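The Good Tablecloth

Vesna Nikolovski had been told she could wear whatever she liked, so she wore her navy cardigan with the deep pockets, and then worried the whole way across Clivstead that the sleeves would get in the road of things.
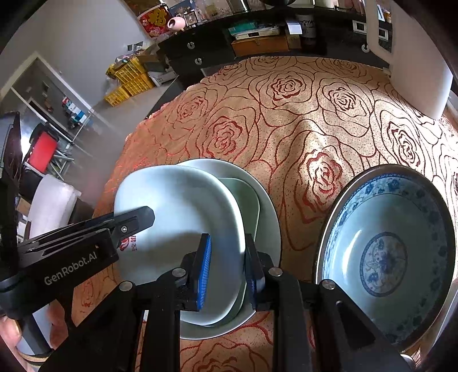 She'd seen the card in the library, between a lost budgie and a ukulele group. People wanted, it said, for household tasks in a friendly setting, training the machines of tomorrow, no computer knowledge required. The firm was called Quintela and it paid by the hour. Vesna had been clearing tables for sixty-odd years without anybody paying her a cent, apart from the stretch at the Vultness Hotel, where they'd paid her very little, and she tore off one of the paper tabs before she had quite decided to.

The young woman who showed her in was called Priya and had a pencil stuck through her hair. She was kind, and she talked quickly, and she explained that Vesna wouldn't be using her hands exactly, she'd be using the gripper, which you held by the base and squeezed, and everything the gripper did would be saved up and given to a robot to learn from. The robot was called Worier. It was meant to be Warrior, Priya said, but somebody had typed it wrong on the very first form, and by the time anyone noticed it was on the mugs.

"Does it worry?" said Vesna.

"It hesitates a lot," said Priya.

Vesna felt friendlier toward it after that.

The job was to clear the dishes. That was all of it. You took hold of a dish, you lifted it, you carried it to the side and you set it down, and then Priya put everything back in some new arrangement and you did it again. They were after 630 goes at it by December, shared out between everyone who'd answered the card, and Vesna's portion of that was 93. She thought 93 sounded like a wedding. She had done weddings bigger than that on her own with a bad wrist and a drunk for a head waiter.

What she hadn't expected was the tablecloth. It had roses all over it, big red outlined ones on a beige ground, and her mother had owned one so near to it that she stood there a moment with her handbag still on her arm. Her mother's had come out for saints' days and for the priest. There was a scorch on it the shape of a pear, and there was always a dish of cabbage rolls sitting on top of the scorch, and so for the first eleven years of her life Vesna had believed that was simply where cabbage rolls went.

"All right?" said Priya.

"It wants to be pulled straight," said Vesna, meaning the cloth.

"We like it a bit wonky. Homes are wonky."

Well, some were.

The first go was dreadful. The gripper was heavier in the mind than it was in the hand, if that makes any sense, and every time she went to pick something up her own fingers tried to do it first and had to be spoken to. She had her eye on the little stack, the white bowl and the green plate and the round white one at the back, and any person with sense would have got a thumb over the lot and been at the sink by now. The two fingers of the gripper had no thumb between them. They had blue ridged pads, like the soles of good slippers, and they came in from either side, and you had to decide beforehand just where you wanted them, when all her life she had decided that sort of thing on the way down.

"Take your time," said Priya. "Slow is good. If you're slow, it can see what you're doing."

So Vesna was slow. She thought about her granddaughter Mila at four, wanting to carry the plates, and how you couldn't tell a child of four to mind the rim, you had to do it in front of her, over and over, with your own hands going at half speed, and keep your face pleasant. Mila had dropped a gravy boat and two saucers in the course of her education. She was a pastry cook now, in a place with cloth napkins.

By the nineteenth go her shoulders had come down from around her ears. By the fortieth she was talking, which Priya said was fine, they didn't keep the sound. She told Priya about the Vultness Hotel, and how you learned to hear a plate that was about to slide. She told her never to trust a bowl sitting on a plate of another shape, they're only being polite to one another. When it came to the big blue-and-white bowl, with the flowers painted round the inside and the round medallion in the bottom, she stopped altogether.

"I don't like to pinch that by the edge," she said.

"Why not?"

"It's got all its weight in its bottom. Look at it. It would be like picking up my brother by the collar."

Priya took the pencil out of her hair and wrote that down. Vesna was embarrassed, and pleased, and said she was sure the engineers knew all that already.

"They know how heavy it is," said Priya. "I don't think they've got the bit about your brother."

They had tea at half past ten, out of the misspelled mugs. Afterward, as a treat, Priya took her through to the workshop to meet Worier itself, which was an arm on a stout post with a bench in front of it. It was smaller than she'd pictured. It had a cereal bowl to deal with, the plastic kind, and it went out over the bench toward the bowl and stopped. It went a bit further and stopped again. It opened, thought better of it, closed, drew back the width of a hand and had another look.

"How often does it get it?" Vesna whispered. It seemed rude to say it at full volume.

"With that bowl, on that bench, with those lights? Nineteen times out of twenty. We had a run of 100 last week and we all had cake." Priya rubbed her nose. "Two dishes stacked up, maybe half. A dinner table after people have been at it, with the forks left in and a serviette stuck to the bottom of something, no. Not yet. People ring up and ask when they can buy one, and I have to tell them that it can't do their dishes. It can do a dish."

The arm had got hold of the bowl by now. It lifted it a little way and carried it along level, terribly carefully, the way you'd carry something past a sleeping baby, and put it down on the far side with a click. Then it stayed there holding on. It held on so long that Vesna found she had put her own hand out and was opening the fingers, one two, in the air.

It let go.

"Good boy," she said, before she could stop herself.

She rode home on the bus with her hands in the pockets of the cardigan, tired all down her forearms in a way she hadn't been since the hotel. She had wondered, going in, whether she ought to be cross about it. Her neighbour Len was cross about it. Len said they'd have the lot of us out of work, and Vesna had said Len, you've been retired since the trams were green, but she'd thought about it all the same, about the girls she'd worked with, and what they'd have done without those plates to carry. She still didn't know. She thought she would ask Priya about it on Thursday week, and then remembered there wasn't any Thursday week, they'd said they would telephone.

At home there was her own tea plate from breakfast, and the egg cup, and the saucepan with its lid. She stood at the table and looked at them for longer than they deserved. Then she reached out with two fingers, only the two, one either side, and took the plate by its rim, slow enough for anyone to follow, and carried it over to the sink.

It was harder than you'd think, letting go at the right moment. She went back for the egg cup.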